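Abro hilo porque llevo toda la tarde ordenando y tengo opiniones sobre cajas de plástico. Muchas opiniones. 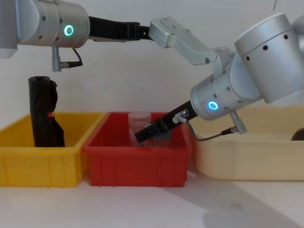
Contexto: en diciembre siempre me da por vaciar el cuarto de los trastos. Este año he empezado a las cuatro de la tarde pensando que a las seis estaba merendando. Ja.

Mi sistema anterior consistía en bolsas dentro de bolsas dentro de una bolsa más grande. Cuando buscaba pilas sacaba primero los cordones, las velas de cumpleaños y un adaptador de no sé qué móvil.

El cambio ha sido pasarme a cubetas abiertas, sin tapa. Sé que hay un bando pro-tapa muy activo por aquí (hola, @ los de siempre). A mí la tapa me sirve para una cosa: poner más trastos encima.

Lo de tener tres juntas, pegadas a la pared, me lo recomendó Siobhán Lynch, que ha vivido en once pisos y ha hecho mudanza en todos. Su norma: una para lo que usas, otra para lo que arreglas y otra para lo que se va. Si necesitas una cuarta es que estás haciendo trampas.

La amarilla es la de lo que se va. El color lo elegí a propósito, a ver si me daba vergüenza tenerla siempre llena – de momento no me da ninguna.

Otra cosa que he aprendido: lo alto y lo que va en bolsa, siempre de pie. Tumbado ocupa toda la cubeta y encima te olvidas de lo que hay debajo. De pie asoma, sí, queda feo, pero lo ves desde la puerta.

Y las paredes un poquito abiertas hacia arriba se agradecen un montón. Las que tenía en el otro piso eran rectas como un cajón y para sacar cualquier cosa del fondo me dejaba los nudillos.

Precios, que ya me lo habéis preguntado dos: en Prekberg me pedían 400 coronas por un juego parecido, y en Haruna lo encontré por 185. No me paga nadie, ojalá.

También miré unas apilables de Ranix, monísimas, casi 380 coronas. Pero si las apilo, la de abajo no la vuelvo a abrir hasta la próxima mudanza. Me conozco.

Ah, y ordenad sobre una mesa blanca si podéis. Yo antes lo hacía en el suelo, sobre la alfombra de flores, y perdía los tornillos pequeños cada dos por tres. Sobre blanco aparece todo, hasta lo que no querías encontrar.

Tadhg Ó Conaill me escribe por privado que etiquete. Tadhg, cariño, tengo una etiquetadora desde hace dos años y está guardada en algún sitio SIN ETIQUETA.

Estado actual: la parte de arriba del armario, hecha. El estante de los cables, ni tocarlo. He abierto la puerta, lo he mirado y la he vuelto a cerrar con mucho respeto.

Pregunta seria para terminar: ¿qué hacéis con los mandos a distancia de aparatos que ya no tenéis? Tengo cuatro y me da no sé qué tirarlos. Os leo mientras ceno.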